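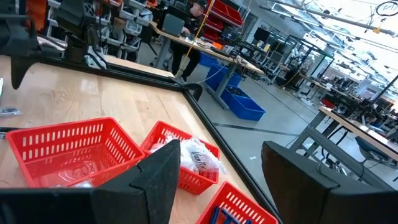 1 min read

Purkside workroom – quarterly inspection, storage and benches
Inspector: Arash Golestani
Date: October 1, 2024
Sheet 3885

1. Fire extinguisher, east door – PASS. Gauge in green, tag current.
2. Exit route – FAIL. Cartons stacked in the passage. Clear width 31 inches, site rule is 36. Moved during visit, recheck in January.
3. Emergency lighting – PASS. Unit 13 slow to come on, held for the full test.
4. Bench frames and tops – PASS. No splinters, frame bolts tight.
5. Plastic baskets – PASS. No cracks at the slots. Keep off the floor.
6. Shelving load labels – FAIL. Label missing on bay 319. Yazdani to supply a replacement.
7. First aid kit – PASS with comment. Eyewash expires in January.
8. Extension cords – FAIL. One cord with damaged jacket, tagged and removed from service.
9. Eye protection – N/A. No cutting work in this room.

Comments: Item 2 is a repeat finding from the last sheet. Jamshid Kazemi to confirm where the cartons will be kept.

Open items: 2, 6, 7, 8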